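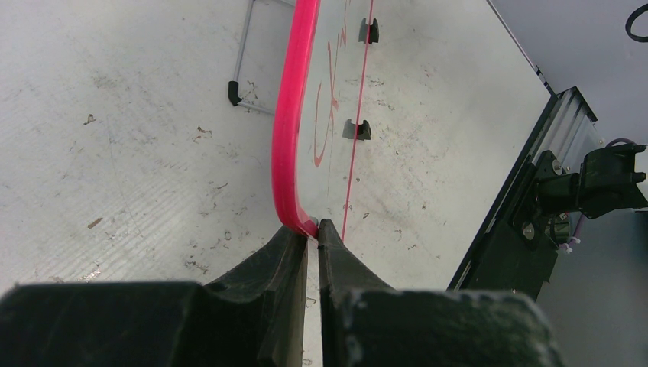
Sign making in Darnow

Sign making in Darnow is the trade of producing shop signs, house numbers, street plates and display letters in the town of Darnow and in the neighboring village of Prorcombe. The trade began with painted boards, passed through a period of enamel and glass tube work, and is today mostly connected with plastic sheet, especially acrylic. Darnow signs are known in the region for their thin letters and for the use of colored edges, a manner which is locally called "line work".

Origins

The oldest signs which are preserved in Darnow are painted on oak boards and belonged to inns on the river road. They show a picture and no words, as was common in places where many customers did not read. The painters were usually not specialists. The same persons decorated carts, furniture and church benches, and the signs were paid in goods as often as in money.

A separate trade appeared when the market was moved from the river to the upper square. The new shops stood in a closed row with narrow fronts, and the town required that a sign should be fixed flat on the wall and not hang above the street. This rule had a strong influence on the later style. A flat sign on a narrow front can not be large, and for this reason the Darnow painters made tall letters with little space between them. Letters of this form are still called "square letters" in the town, although they are not square.

Enamel and glass

Enamel plates were bought from outside and only finished in Darnow, where holes were drilled and iron frames were added. The workshop of the Barros family, which had its first rooms behind the upper square, took up this work and later became the largest in the town. The family kept order books from the beginning, and these books are the main source for the history of the trade.

Glass tube lighting came to Darnow later than to the bigger cities. It was used by the cinema, the station hotel and two pharmacies. The tubes were bent in Prorcombe, where there was already a small glass works making laboratory vessels. Most of the tube signs were taken down when the glass works closed, as there was no one near who could repair them. The sign of the station hotel was kept and is lit in the evening during the spring fair in April.

Acrylic sheet

Acrylic is a clear, hard plastic which is lighter than glass and does not break so easily. It can be sawn, drilled, polished, bent with heat and joined with solvent cement. It is produced in two main ways. Cast sheet is made by letting the liquid material harden between two plates. Extruded sheet is pressed through a long opening by a machine. Cast sheet is generally more expensive and is easier to engrave cleanly, and extruded sheet has a more even thickness. The Darnow workshops prefer cast sheet for letters and use the extruded kind for covers and light boxes.

The material was first used in the town only as a protection in front of painted boards. Whole signs from acrylic became normal when the Barros workshop stopped its enamel work and sold the drilling benches. Other workshops followed, among them Brisurska, which was founded by two former employees and is still active in Prorcombe.

Line work

Line work depends on a property of fluorescent sheet. When a dye of this type is mixed in the acrylic, it takes in light through the wide faces and sends it out again in another color. A large part of this light is reflected inside the sheet and leaves it only at the border. The face can therefore look almost clear, while the edge seems to shine strongly. No lamp is needed for the effect, but it is weaker in dark weather, and it disappears at night if there is no other light on the sign.

In Darnow this property is used to draw. The maker cuts the sheet in such a way that the edge follows the shape of a letter, an animal or a tool, and from the street the eye sees mainly a colored line. Grooves which are engraved in the face shine in a similar way and serve for the smaller details. The usual colors are pink, orange, green and yellow - blue is less frequent, because its effect is considered too weak for a shaded street.

The edge must be finished with care. A saw leaves small marks which make the line look gray, and these are removed by scraping and then by polishing with a cloth wheel. Polishing with a flame is faster, but it can leave stress in the material, and fine cracks may appear if the edge later touches solvent or alcohol. Laser cutting gives a clear edge without much further work. It came to the town shortly after 2000, and it made long curves cheaper than before. Some older makers continue to cut by hand with a router and a template.

Fluorescent dyes lose their strength in the sun. Line signs on the south side of the upper square are renewed more often than those on the north side, and the owners of several shops take them inside for the summer. Cleaning is done with water and a mild soap, as dry wiping scratches the surface.

Training

There is no special school for the trade in Darnow. Young people learn in the workshops, and they attend general courses in plastics and drawing in the district town. A beginner first makes house numbers, because the ten figures contain nearly all the curves which are needed for letters. In the older workshops it was the custom that the learner kept the first number 2 which was accepted by the master, the figure being regarded as the most difficult one.

Collection and research

The town museum owns 186 signs and parts of signs, of which 14 are shown in the permanent room on the ground floor. The rest is kept in a store in Prorcombe and can be visited by agreement. The collection was arranged by Mirela Pimentel, who also copied the Barros order books and wrote the first longer study of the square letters. Her opinion that the form came from the narrow fronts of the upper square is accepted by most writers on the subject. An older explanation connects it with the printed posters of the cattle market - it is still repeated in guidebooks.

See also

Enamel sign
House numbering
Lettering
Poly(methyl methacrylate)

This article was last changed on September 23, 2021.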